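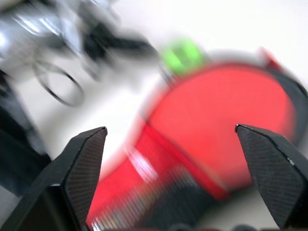
Home | About us | Minutes | Garden plots | Contact

Minutes of the December meeting, Mastelia Garden Association

Present: Romana Štěpánek (chair), Ruwan Bandara, Lerato Molefe, Sandrine Roussel (minutes). Apologies: Unathi Visser.

The meeting was opened at 6:30 pm. The minutes of the previous meeting were accepted with one correction: the broken gate is the north gate.

1. Water
Ruwan has read the meter before the water was closed for winter. The use is higher than last year, and he suspects the pipe behind plot 17. He asked Kettler for a price to dig and repair. The answer came by phone only, so we wait for the written offer. Lerato asked if members can dig by themselves. It was decided to wait for the offer first.

2. Waiting list
There are now 36 names on the list. Romana proposed to divide two of the large plots when they become free in spring. Lerato was against, as the large plots are the only ones with space for fruit trees. After long discussion it was agreed to divide one plot and see how it goes.

3. Compost
The delivery from Prirkeo was put in front of the shed door again. Sandrine will write to them and attach a drawing of the correct place. Members are reminded that cooked food does not belong in the compost.

4. Money
The account has 232 dollars after the payment for the new lock. The fee stays the same for next year. Three members have not paid yet and will receive a letter.

5. Other matters
Unathi sent a message that the seed exchange can be held in the hall of Cekari, if we bring our own tables. Agreed with thanks. Ruwan asks for the return of the long ladder.

The meeting was closed at 8:10 pm.
Minutes written by S. Roussel

Comments

Plot 9: Who has the key for the new lock? Mine does not open it.

Lerato M.: Please come to the shed, I have yours in an envelope.

hanna_b: I would gladly take half a plot, even a quarter. Please keep me on the list.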